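Filed under: Company News | Home & Table

Zanetti Opens Table Linen Workshop in Plerton

PLERTON - Zanetti, a maker of printed household textiles, today announced the opening of a table linen workshop in the former Draltmont mill building. The site will handle cutting, hemming and packing for the company's full range of cotton tablecloths, work that was previously divided between two smaller locations.

The workshop employs 16 people and is expected to add nine positions by June. It occupies the ground floor of the mill, with a small sales counter facing the street.

"Our customers use these cloths every day, for meals and homework and everything else that happens at a table," said Renzo Bassi, managing director of Zanetti. "Bringing the work under one roof will let us fill smaller orders and repair older pieces."

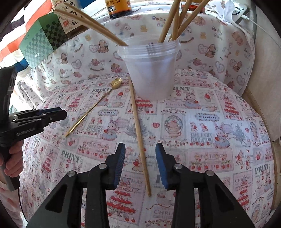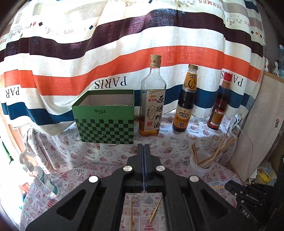
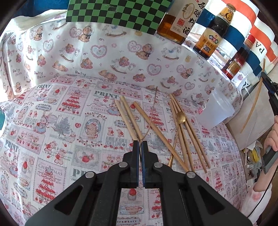 Printed cloths in everyday use.

Product Range and Availability

The current catalog lists 116 patterns, including seasonal and children's designs. Cloths may be ordered in standard sizes or cut to measure, and a hemming service will be offered for fabric bought elsewhere. Orders placed at the counter before noon will be ready for collection the following working day.

Stores in Skostdale will continue to carry the range without change. Existing trade accounts will transfer to the Plerton address, and account numbers remain the same.

The counter is open from 9 a.m. to 4 p.m. on working days.

Comments (3)

millroad_jan: Will you take round cloths for hemming? The last place I tried only did straight edges.

D. Parrish: Glad to see lights on in the mill again. Parking on that side is tight, though - hope someone has thought of deliveries.

teatowel62: Please bring back the blue check!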